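Capítulo 4
A refeição partilhada e o governo da casa

Nos capítulos anteriores, o espaço doméstico foi tratado sobretudo do ponto de vista da construção: paredes, aberturas, circulação. Passa-se agora ao estudo daquilo que nele se faz todos os dias e que, por ser quotidiano, deixa poucos vestígios escritos. A refeição ocupa neste conjunto um lugar central. À volta dela organizam-se horários, hierarquias, gastos e uma parte considerável do trabalho não remunerado.

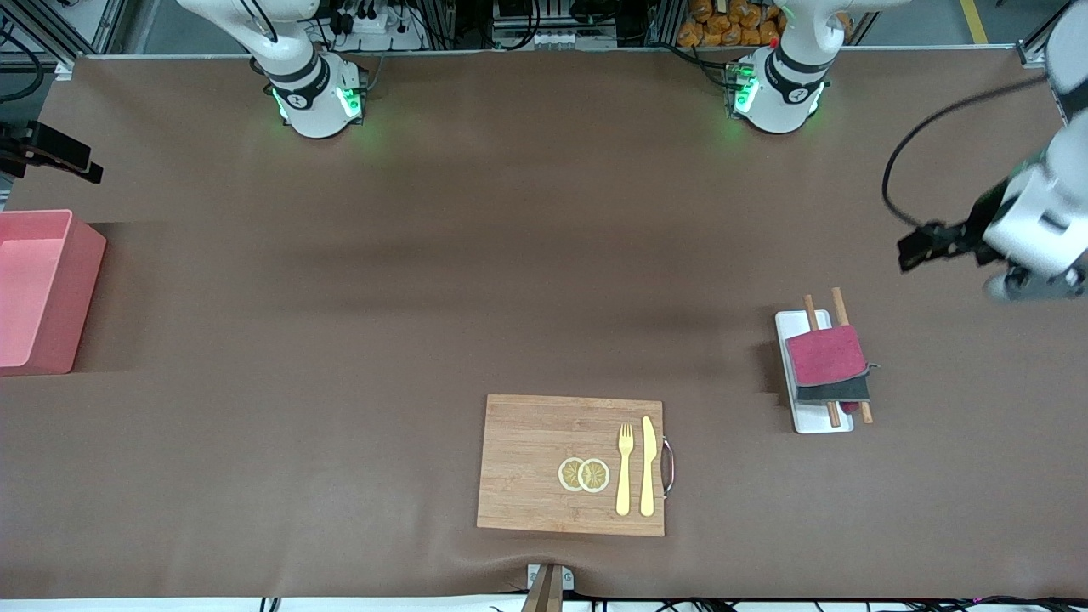

A investigação sobre o tema dispõe de três tipos de fontes: os inventários de bens, os livros de contas e os testemunhos orais. Nenhuma delas é suficiente. O inventário regista o que se possuía, mas não o que se usava; o livro de contas regista o que se comprou e omite o que se trocou com os vizinhos ou se colheu na horta. O testemunho oral, por seu lado, tende a fixar-se nos dias de festa -- o almoço de domingo, o casamento, o regresso de um parente -- e a deixar na sombra a ceia comum.

O inquérito de Hurnville, a que este capítulo recorrerá com frequência, procurou corrigir essa tendência. Foram recolhidas respostas de 377 agregados familiares, dos quais 156 voltaram a ser visitados em março do ano seguinte. A cada um se pediu que descrevesse a última refeição tomada em casa, fosse ela qual fosse, e que indicasse quem a preparara, quem a servira e quem arrumara a mesa. As três tarefas, habitualmente reunidas sob o nome de "cozinhar", revelaram-se distribuídas de modo muito desigual.
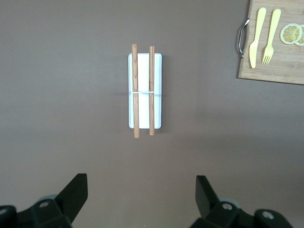
Em minha casa ninguém diria que pôr a mesa é trabalho, respondeu uma inquirida de Skokisport, e no entanto era sempre eu que a punha. A observação resume uma dificuldade de método. As tarefas que os próprios membros da família não reconhecem como tais dificilmente aparecem nas respostas, a menos que o questionário as nomeie uma a uma. Foi essa a opção seguida em Fikuvdale, onde a lista inicial, de 13 tarefas, veio a ser alargada depois das primeiras entrevistas.

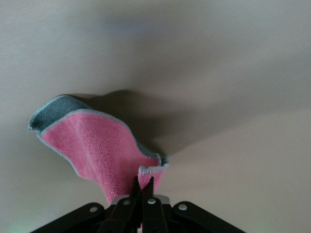
Importa ainda distinguir entre a duração de uma tarefa e a sua frequência. Preparar uma conserva pode ocupar uma tarde inteira, uma vez por ano; lavar a loiça ocupa pouco tempo, mas repete-se após cada refeição e condiciona o resto do dia. Os estudos que se limitam a somar horas tendem, por isso, a subestimar o peso das ocupações breves e repetidas.

A secção 4.1 define os conceitos de agregado, comensalidade e serviço. A secção 4.2 examina os inventários, e a secção 4.3 apresenta os resultados de Hurnville e compara-os com os de Fikuvdale. Os exercícios encontram-se no final do capítulo.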